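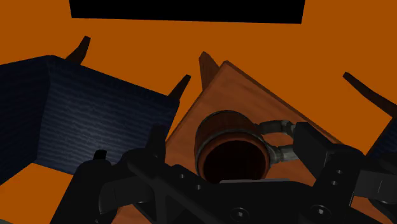

Wrist view, mug task, in the bedroom room from the Vatska Household Pack.

I've been writing test procedures for home-robot software for a while now, and I have wanted something like this for most of that time. The Vatska Household Pack is a set of simulated rooms for arm manipulation, and bundled with it comes a practice guide from the same people at Grovetska. I bought it for the rooms. I'm reviewing it mostly for the guide, which is the best plain-language set of simulation rules I have read!

First the basics. You get 72 rooms, and each one ships with an arm, a gripper, furniture and a handful of small objects. The license covers a whole team, installation took me one evening (most of it waiting on the download), and every scene I opened ran without complaint on an ordinary desktop machine. I set mine to stop every episode at 30 seconds, the guide's suggested limit for a single pick.

The guide is short and it's written as rules, with a "must" or a "should" in every one, so you can tell which ones you're allowed to argue with. Rule 1 is that a task must be written down before anyone runs it, including what counts as failing. Sounds obvious. I went back through our own old task sheets after reading it and plenty of them only said what success looked like. We had never agreed what to call a mug that gets picked up by the rim when the sheet says handle, so two people scoring the same batch could hand in different numbers.

Then there's the rule on views, and I love this one. A close view from the gripper and a wide view of the room must be saved together for every episode, and the reviewer must look at both before marking a result. The close view is great for judging where the fingers are, but a finger or a bracket can easily hide the bottom of whatever you're reaching for. The wide view gives you the table, the chairs, and how far the arm has to reach. 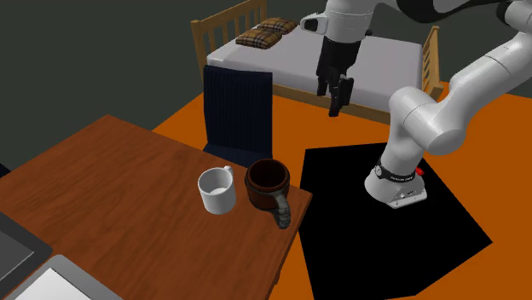 Wide view: two mugs on the table, with the arm on its mat by the bed.

Keep-out zones get a whole chapter. The guide asks you to treat simulated furniture exactly as you would treat real furniture, so brushing a chair back on the way to the table is a logged contact even when the mug ends up where it should. I was skeptical (a simulated chair doesn't mind) but after running 2000 episodes with contact logging switched on I'm a convert. Our success rate looked lovely until I filtered out the runs that had clipped something on the way. I've since made the filter the default for our group, and the guide has a nice ready-made table for reporting both figures side by side.

Also very good: the section on distractors. If the instruction names one object, the scene should hold a second one of the same general type, and the two must differ in a way the instruction can put into words. A white mug next to a dark one, for example, with handles that look nothing alike. Laptops and other flat things on the same surface are encouraged, as long as their positions are recorded.
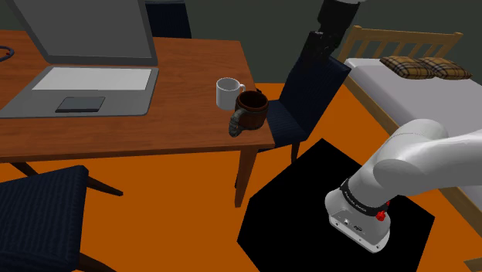
The chapter on varying the start is where I'd spend the most time if you're new to this. You must change the camera position and the object layout separately before you change them together, and you must report which you did. I've read so many reports where everything moved at once and you couldn't tell what the policy was struggling with. Grovetska suggests 3000 episodes for a full pass, which felt like a lot until I let it run overnight.

Some gripes. The floor in the room I use most is a very strong orange, and the guide's own rule about varying surface colors is a "should" when I think it ought to be a "must". The index is poor. Emergency stops get half a page, all of it about pausing the simulator, so anyone moving on to hardware will need a proper safety standard and a risk assessment of their own. The guide does say so, but in a footnote, and I'd have put it on page one in large type.

I compared it with the Ruddock scene set, which we used before. Ruddock has nicer lighting and a bigger object library, but its documentation tells you how to load things and stops there. The Liden add-on works with both and gives you a decent contact log viewer, so get that whichever way you go.

Would I buy it again? Yes, and I'd print the guide out and leave it next to the keyboard, where mine has been since April. An update with more kitchen layouts is promised and I'll add a note here once I've tried it.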